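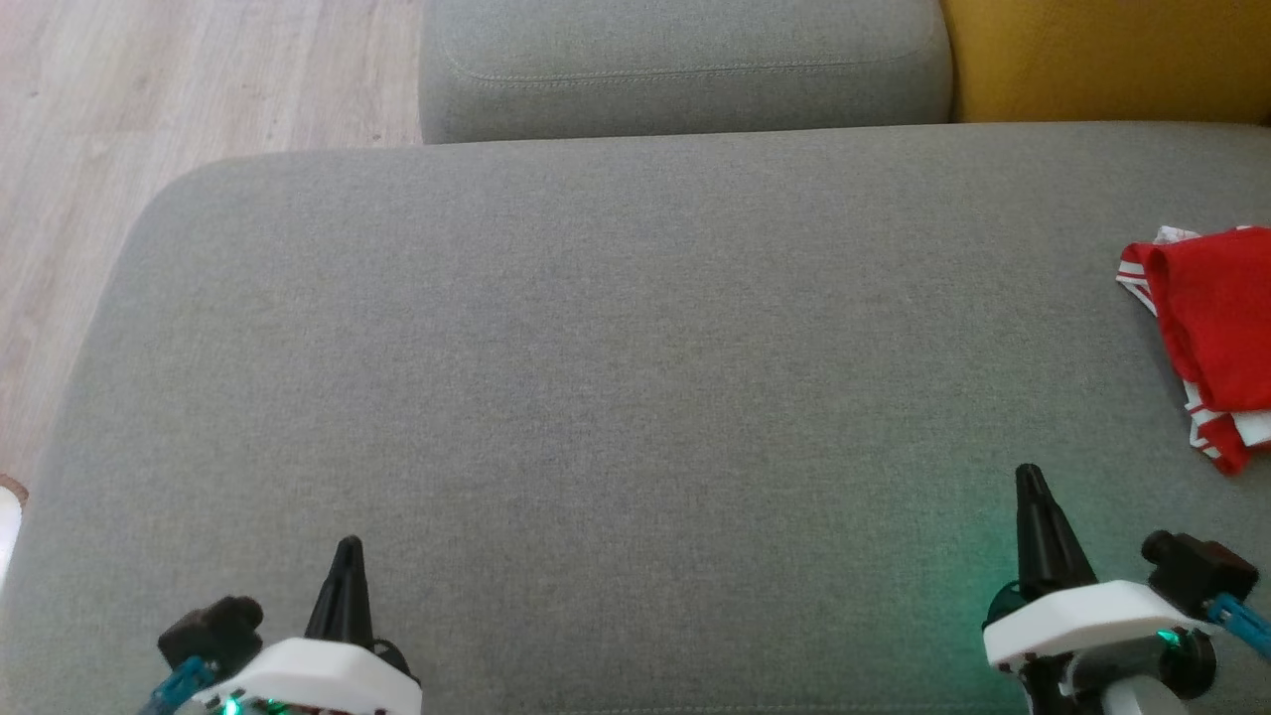 회색 소파 앞 양팔 그리퍼. 오른쪽에 흰 줄 들어간 빨간 옷.

작업 노트 / Burkex 공개일 견학 (Cluvulel 양팔 데모)
최종 수정: 09/01/2025

돌아오는 기차에서 적기 시작, 나머지는 랩에서 이어 씀. 순서 뒤죽박죽임. 나중에 정리할 시간 되면 정리.

도착이 늦어서 앞의 회사 소개는 거의 못 들음. Aoki 씨가 먼저 들어가 있었고 자리 맡아 줌. 소개 슬라이드는 받아 두기로 했는데 아직 메일 안 옴. 견학 조는 우리 포함 3개로 나눠서 돌았고 우리 조가 맨 마지막. 덕분에 질문 시간은 좀 길었다.

데모는 거실처럼 꾸민 구역에서 함. 바닥은 밝은 나무 무늬, 회색 천 소파, 노란 쿠션. 작업은 소파 위에 있는 옷 집어서 펴고 접기. 설명은 Hayashi Fumiko 씨. 원래 Bistport에서 이송 라인 하던 분이라고 함. 말이 빠르고 질문을 받으면 바로 화면 띄워서 보여 줌. 통역 없이 영어로 했는데 알아듣기 괜찮았음.

하드웨어 쪽 메모
- 손가락이 길고 검은색, 끝으로 갈수록 가늘어짐. 생각보다 뾰족하다. 우리 평판형 패드랑 완전히 다른 방향.
- 끝 쪽에 요철 있음. 재질 물어봤는데 "바꾸는 중"이라고만 함. 샘플은 못 만져 봄.
- 하우징은 흰색, 각진 면. 프린트인지 사출인지 확인 못 함. Aoki 씨는 프린트일 거라고 함.
- 케이블이 파란색이고 모듈 밑으로 빠져나옴. 팔꿈치 쪽에서 어떻게 정리했는지 보려고 했는데 안전선 때문에 가까이 못 감. 이거 제일 궁금했던 건데 아쉽다.
- 초록 LED는 상태 표시. 색이 바뀌는 조건 표를 보여 줬는데 베껴 적다가 넘어가 버림. 초록은 대기랑 동작 둘 다라고 들은 것 같은데 확실치 않음 → Hayashi 씨한테 다시 물을 것.

동작 쪽
첫 번째 시도, 소매를 잡고 들어 올리다가 놓침. 옷이 소파 안쪽 틈으로 반쯤 들어감. 거기서 멈추고 운영자가 손으로 꺼내 줌. Hayashi 씨가 그 부분을 그냥 숨기지 않고 로그까지 열어 줘서 인상 좋았음. 잡았다고 판단한 뒤에 전류값이 떨어졌는데 재시도로 안 넘어갔다고. 재시도 대기 시간이 500 ms로 잡혀 있고, 그 사이에 옷이 미끄러져서 위치 추정이 틀어진다는 설명.
두 번째는 성공. 양쪽 밑단 잡고 소파 면에 대고 쓸어서 편 다음 접음. 접힌 모양은 좀 비뚤. 사람 눈에는 거슬리는데 옷장에 넣을 정도는 됨.
세 번째는 옷을 뒤집어 놓고 시작. 한참 망설이는 것처럼 팔이 왔다갔다 하다가 결국 시간 초과. 관람객들은 오히려 이때 제일 재밌어 함.

천 위에서 집는 게 책상 위보다 훨씬 어렵다는 얘기가 계속 나옴. 손가락으로 누르면 쿠션도 같이 눌리니까 높이를 고정값으로 쓸 수 없음. 우리 Harries 지그에서는 밑이 단단한 판이라 이 문제를 아예 안 만났다. 우리 결과를 그대로 가정용이라고 말하면 안 되겠음. 발표자료 문구 고칠것.

데이터
접기 작업 하나에 원격조작 기록이 2545 에피소드. 이 중에서 소파 위에서 찍은 게 1765, 나머지는 침대랑 테이블. 실패한 것도 안 버리고 표시만 해서 같이 둔다고 함. 학습에 실패분을 쓰는지는 대답이 애매했음 ("버전마다 다르다"). 조작자 교육은 하루 넘게 걸리고, 왼손 먼저 익히게 한다고. 왜 왼손이냐고 Aoki 씨가 물었더니 다들 오른손만 쓰려고 해서라고. 웃음 나옴. 우리 쪽도 똑같음.

머리 쪽 카메라 시점 영상을 옆 모니터로 같이 틀어 줬는데 이게 관람용으로 아주 좋았다. 손가락이 아래쪽에 같이 보이니까 다음에 뭘 잡으려는지 처음 온 사람도 감을 잡음. 우리 공개일 때는 외부 카메라만 틀었고 사람들이 멀뚱멀뚱 서 있었음. 다음 번엔 꼭 시점 영상 같이 띄우자. 모니터 거치대 하나 더 필요, 창고에 있는 거 나사 규격 맞는지 볼 것.

질문 시간에 나온 것들 (내가 한 거랑 남이 한 거 섞임)
- 옷 색이랑 소파 색이 비슷하면? → 성능 떨어짐. 수치는 비공개. 8월 버전에서 꽤 나아졌다고만.
- 단추나 지퍼는? 아직 안 함.
- 손가락 끝이 천을 긁지 않나? 올이 나간 적 있음. 니트는 당분간 제외.
- 쿠션까지 같이 정리할 수 있나? 계획은 있는데 순서 문제가 남았다고. 쿠션을 먼저 치우면 옷이 딸려 감.
- 두 팔이 부딪히면? 소프트웨어에서 거리 제한 걸어 둠. 그래도 한 번은 부딪혔고 그 뒤로 속도를 낮췄다고.
- 아이가 앉아 있으면? 이건 어떤 가족 관람객 질문. 사람이 안전선 안에 들어오면 정지라고 답함. 좋은 질문이었는데 시간 없어서 더 못 들어감.

안전선 운영은 우리보다 깔끔. 바닥 테이프, 정지 버튼 담당 한 명, 설명자는 버튼 안 건드림. 역할을 나눈 게 보기 좋았다. 우리는 설명하는 사람이 버튼도 들고 있어서 말하다가 반응이 늦음. 저번에 내가 그랬음.

Aoki 씨 의견: 뾰족한 손가락은 천 가장자리를 뜨는 데는 좋지만 컵이나 병은 힘들 것. 한 종류로 다 하려는 건 무리고 교체식으로 가야 한다. 나는 반반. 교체하는 데 드는 시간 생각하면 지금 패드에 얇은 끝단만 덧대는 쪽이 빠를 듯. 점심 먹으면서도 이걸로 계속 얘기했는데 결론 안 남. 냅킨에 그린 스케치는 Aoki 씨가 가져감. 스캔 부탁해 둠.

돌아와서 할 일
1. 덧대는 끝단 시제품, 얇은 것부터. 도면은 내가.
2. Harries 지그 판 위에 쿠션 깔고 같은 작업 다시 돌려 보기. 빌릴 소파 없으면 방석이라도.
3. 실패 에피소드 표시 규칙 만들기. 지금은 각자 파일 이름에 적고 있어서 엉망임
4. 재시도 대기 시간 우리 설정값 확인. 아마 기본값 그대로일 것 같은데 누가 바꿨는지 기억이 없다.
5. Hayashi 씨한테 감사 메일 + LED 색 조건 + 케이블 처리 질문. Burkex 쪽 슬라이드도 같이 독촉.
6. 공개일 담당표에 정지 버튼 칸 따로 추가.

추가: 2번 잠깐 해 봄. 방석 위에서 수건 집기. 손가락이 방석 천까지 같이 물어서 통째로 들림. 누르는 힘을 낮추니까 이번엔 수건을 못 집음. 중간값 찾는 건 내일. 로그는 공용 폴더에 올려 놓앗음, 폴더 이름은 방석.

관련 항목
- Cluvulel 그리퍼 손가락 형상 비교 (초안)
- Harries 지그 사용법과 주의점
- 우리 공개일 회고, 모니터 배치 문제
- 원격조작 기록 파일 이름 규칙
- 천 집기 실패 모음

문의: 작업 노트 담당 Aoki Katsuhiko | © 매니퓰레이션 작업실 | 맨 위로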